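Chapter 6
Interest Rates and the Price of Shares

A share is a claim on money that a company has not yet earned. What someone will pay for it today depends on how much the company is expected to earn and on what the same money could earn somewhere else. This chapter deals with the second of these.

Take the case of Grastport Mills. In August its shares traded at 96 dollars. The company had announced nothing for weeks, its order book was full, and its managers had no plans to change the dividend. The central bank then raised its main rate, and within a few days the shares were selling for 80 dollars. The mills were running just as before. Savers could now get a better return on government bonds, and they would hold Grastport only if it cost them less.

Economists call this discounting. A payment due next year is worth less than the same payment today, and the higher the rate of interest, the bigger the gap. Payments due far in the future lose the most. For this reason a young company whose profits lie years ahead often falls further on a rate rise than an old one that pays a steady dividend.

6.1 What Traders Watch

Central banks rarely act without warning. They publish minutes, give speeches and release forecasts, and traders try to work out the next decision from them. By the time a rate rise is announced, much of it may already be in the price. Shares can even go up on the day – the rise was smaller than people had feared.

Inflation figures matter for the same reason. A high reading makes a rate rise more likely, so bond prices tend to fall within minutes of its release. Students who follow a market index for the first time are often puzzled to see good news on jobs followed by a drop in shares. Section 6.4 returns to this point.

6.2 Borrowing Costs and Company Plans

Rates also reach share prices through the companies themselves. Doverwood, a maker of flat-pack shelving, wants to borrow 230 million dollars for a new plant at Pristbridge. At a low rate the plant pays for itself in the plan. Add two points to the rate and it does not, so the board puts it off. Expected earnings fall, and the share price falls with them. Firms that carry little debt feel this less.

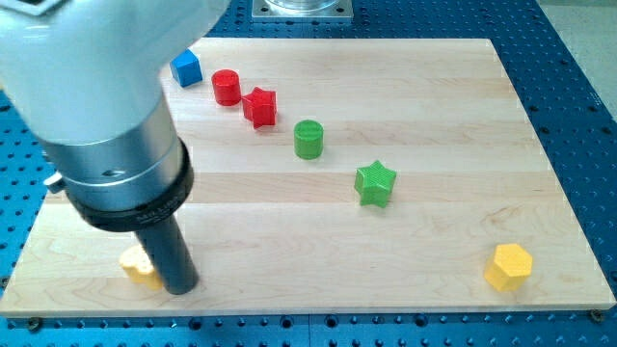 Key Terms

Discount rate – the rate used to turn a future payment into a value today.

Yield – the yearly return on a bond or share, given as a percentage of its price.

Priced in – already allowed for by buyers and sellers before an event takes place.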